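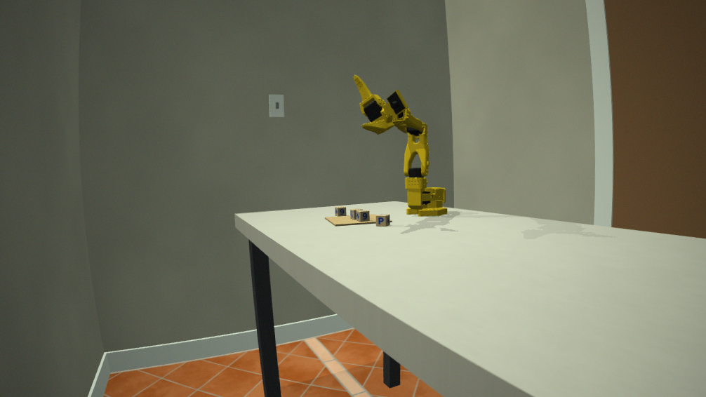
# Arm keeps missing lettered blocks in simulation, scripted pick lands off to one side

Asked by **Nazma Weerasinghe** in Home Builds

I'm putting together a small yellow servo arm at home and doing the pick scripts in simulation before I trust them on the real one. The room and table are modeled on my workshop. The job is simple: pick up four lettered blocks and put them in a row on a square of cardboard.

The arm moves fine and the joints go where I tell them. The trouble is the last bit. When the gripper closes, it closes beside the block, always on the same side and always by what looks like the same amount. I start from a scripted pose and work down to the block from there.

What I have tried:

- Slowing the approach. No change.
- Raising the friction on the finger pads. No change, as you would expect if it never touches the block.
- Moving the blocks and the mat to other spots on the table. It still misses, but the direction of the miss turns with the base joint.

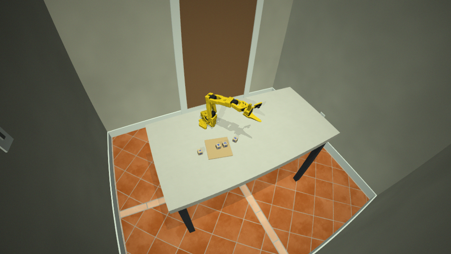
- Re-exporting the arm model with the base at a new origin. This made it worse, so I put it back.

I'm on Rellard for the simulation, with the Lundilo servo library. The model has 612 parts if you count every screw, which I know is too many. Could that be part of it?

## Answers

**Darren Yeoman**

The screws won't make it miss. They will make it slow. Merge them into the brackets and get rid of the collision shapes on anything smaller than a servo horn.

Your third test is the useful one. If the miss turns with the base, the error is in the arm and the table is fine. I would look at the tool point, meaning the spot the solver thinks is the tip of the gripper. On a gripper with one fixed jaw and one moving jaw, people often put it on the fixed jaw, or on the wrist joint. It needs to be midway between the two where they meet the block.

To check it:

1. Put a small marker at the tool point and make it visible.
2. Send the arm to a pose straight over the row and stop it short of the blocks. Look at it from high up and then from the side.
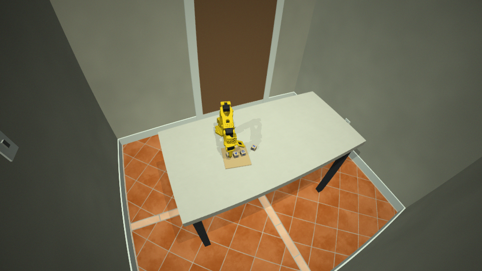 3. Close the jaws on nothing and see where the marker sits. If it isn't between them, measure the gap and enter that as the offset.
4. Turn only the wrist by 90 degrees. A correct marker stays between the jaws the whole way.

Mine was off by 9 mm the first time – enough to miss a small block completely.

**Jennylyn Lumanlan**

Might be the lighting? I had shadows throwing off my camera once. Switched to flat light and it was ok after that.

> **Nazma Weerasinghe:** No camera in the loop yet, the block positions come straight from the simulator.

**Tharindu Sikder**

Agree with Darren on the tool point. Also check the wrist servo zero. If the horn went on one tooth over, you get a fixed angle error that looks a lot like an offset. Step 4 will separate the two.

> **Nazma Weerasinghe:** It was the tool point. I had it on the fixed jaw, 7 mm out. Wrist zero was fine. Merging the screws now.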